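4. Construction of the hanging cell

4.1 Place and conditions

The Sirari cell was built in the shared workshop in Nenstead, where several groups use one long room and where the floor belongs to everybody. We could not close off a part of this room with a fence, and we could not remove the desks of other people. These two conditions decided the construction more strongly than any calculation of reach. In the first plan the arms stood on the tabletop, one at each side. With this plan the bases took much of the usable surface, and the cables had to cross the place where a person stands when he or she prepares the objects. We made a trial with cardboard bases of the correct size and gave up the plan on the same afternoon.

The arms were therefore hung upside down above the table. The tabletop is wooden and it is now free from one edge to the other. The other benches in the room keep the more usual arrangement, with arms mounted on the bench under a black metal gantry, and we used them for comparison when we had doubts about our own mounting.

4.2 Mounting and alignment

The mounting parts were made by us in the workshop, with the exception of the clamps, which were ordered from Brøndum. The first set of clamps held well when the arms moved slowly. At higher speed a small swing could be felt by putting a hand on the mount, and the tip of the gripper continued to move after the joints had stopped. We waited 2 seconds after each movement in the early trials so that the swing could die out. This waiting time was later removed, after a diagonal brace was added to each mount.

Alignment of the two arms to the table was more work than we had expected. The surface of the tabletop is not perfectly flat, as is normal for wood, and it also changes a little between a dry week and a humid one. We did not try to correct the table. Instead, each arm touches the surface at a number of points with a blunt pin in place of the fingers, and the controller fits a plane to these points. The procedure is repeated on Wednesday morning, before the other users arrive, and also after any person has leaned heavily on the table. The second rule is hard to enforce in a shared room, and we wrote it on a paper beside the switch.

A fixed offset of 50 mm above the fitted plane is used as the lowest height for all free movement. Only the last part of a grasp may go below it. When the arm is hanging, a mistake in the vertical direction pushes the fingers into the table with the weight of the arm behind them, and in the first month we damaged one pair of fingers in this way.

4.3 Grippers and fingers

Both arms carry a black gripper with two fingers. The fingers can be exchanged with one screw, and they were changed many times during the project. The shape that we finally accepted is narrow toward the tip, so that it can go down along the inner wall of a container. A wide finger gives a safer hold on a soft ball, but it does not find space when the ball lies at the end of the bin against the wall. We consider this as the main compromise in the whole design.

For the right gripper we chose a finger in yellow. The choice has a practical value for the person who watches the trials, because the two grippers are otherwise easily confused on a recording, especially when they work close together. It has also helped in the calibration of the cameras, where a black finger in front of a black cabinet gives a poor edge. We recommend some difference of color to anybody who builds a similar pair.

4.4 Control

The two arms are driven by one computer with the Allaneo planner, which was adapted by us for hanging bases. The change in the program is small. The direction of gravity must be reversed in the model of each arm, and the limits of the shoulder joint must be written again, because a posture that is comfortable for a standing arm may bring the elbow of a hanging arm into the ceiling fittings. In our case there was less space above than the drawings of the room had promised. We measured the free space by hand with a stick and entered it as a set of forbidden boxes.

The forbidden boxes also include objects at the border of the cell that belong to the room. A large potted tree stands behind the table edge, and its leaves reach up to the height of the arm links. The box for the tree was first drawn too tight. Leaves grow and turn toward the window, and a box which was correct in September was not correct later. We now use a generous box, and we accept that the right arm loses a part of its reach in this corner.

4.5 Test task

The test task is the transfer of balls between the tabletop and a clear plastic bin. It was selected since balls roll away after a bad grasp, so a failure is visible without any instrument. The clear bin was selected for a less noble reason: it was already in the workshop. It proved to be a difficult object for vision. The wall makes the color of the balls lighter and the outline softer, and the position estimated through the wall was often not the same as the position estimated from above. Two pink balls in one bin are also harder for the program than balls of different colors, as it must decide which one it has seen before. We usually added a dark green one to each set as a reference.

Over 600 transfers were made with the final fingers. In 19 of them the ball was dropped outside the bin. Most of these cases were with a ball at the short end of the bin, where the arm has to tilt the gripper and one finger comes near to the rim. We did not find a clear influence of which arm was used. The trials in which both arms entered the bin together were few, and we do not report them as a separate result.

4.6 Light

The room has tall windows on the right side and long fluorescent lamps on the ceiling. Both are reflected by the tabletop. On a bright morning the reflection from the windows can be stronger than the contrast of a pale object on the wood, and the detection then loses the object for short periods. We tested a dark cloth over the table and it solved the reflection fully, but the cloth moved under the balls and made folds, and it was taken away. Curtains were discussed with the other users, who prefer the daylight. The remaining solution was to fix the exposure of the camera before every series and to repeat the fixing when the weather changes. It is simple and it costs little time, although it depends on the attention of the operator.

The view along the table toward the other benches, with both arms above the surface and the bin at the far edge, is given in Figure 4.

Figure 4. The hanging cell in the shared workshop, with the ball bin at the far edge of the table. 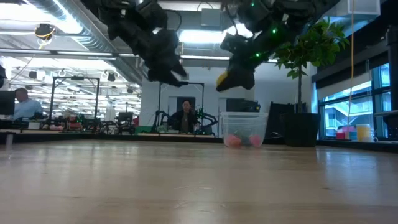 The same exposure procedure was kept for all series with the clear bin, and the fitted plane of Section 4.2 was stored together with each series so that the heights can be checked afterward.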